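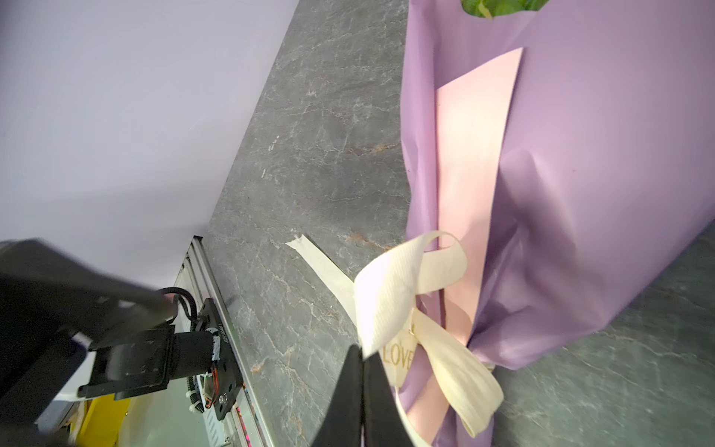 Clerham has opened bookings for the Sosuma handling service, our two-arm bench system for florists, gift packers and small mail-order firms. The service is offered on hire, with installation and staff training included in the monthly charge. It is intended for goods that mark or crease under ordinary grippers. Bouquets are the main case: matte lilac paper shows every careless touch, and a ribbed cream ribbon tied in a bow leaves very little room for two fingers near the stems. (1/9)

Each hire covers one bench unit, two arms, a set of narrow black fingers and a small camera at the wrist. The unit works on the customer's own counter, provided the surface is level and fixed. Stone, steel and solid timber have all been accepted at survey. Trestle tables have not. (2/9)

Tasks offered at launch are lifting, turning and placing a wrapped bouquet, straightening ribbon tails, and moving the finished item to a box or bucket. Tying the bow is not offered. Customers who ask for it will be told so before the survey is booked. (3/9)

The system is taught by demonstration. A member of the customer's staff guides the arms through the task and our engineers prepare the settings from those sessions. We ask for 15 demonstrations of each wrapping style in regular use. A change of paper colour does not normally call for new sessions. A change from paper to clear film does. (4/9)

Printed ribbon has been raised by several shops. Where lettering sits at the knot, as with the gold "LOVE" ribbon in our opening post, customers may ask for the knot to be treated as a no-contact area. The fingers will then take hold lower down, on the wrapped stems. This setting is free of charge and should be requested on the survey form. (5/9)

Our service manager, Phúc Đào, will hold an open question session at the Closton showroom on Monday. Visitors are welcome to bring their own wrapped items, up to 2 kg each. Loose water should be drained beforehand. Parking is at the rear, and the goods entrance has step-free access. (6/9)

On maintenance: finger pads are replaced at every visit, and visits take place every 5 weeks. Cables and rail fittings are checked at the same time. Faults reported before noon receive a call back the same day. Staff should not tighten rail brackets themselves, even where the part looks simple to reach. (7/9)

Customers holding an earlier Björklund bench may keep the existing rail and change only the arms and fingers. A survey is still required. The hire charge is lower in these cases and will be set out in the written quotation. (8/9)

Survey bookings are taken through the Clerham service desk. Please state the counter depth, the usual height of the finished bouquet and the type of wrapping. Installations for new customers begin in January and are arranged in order of survey date. (9/9)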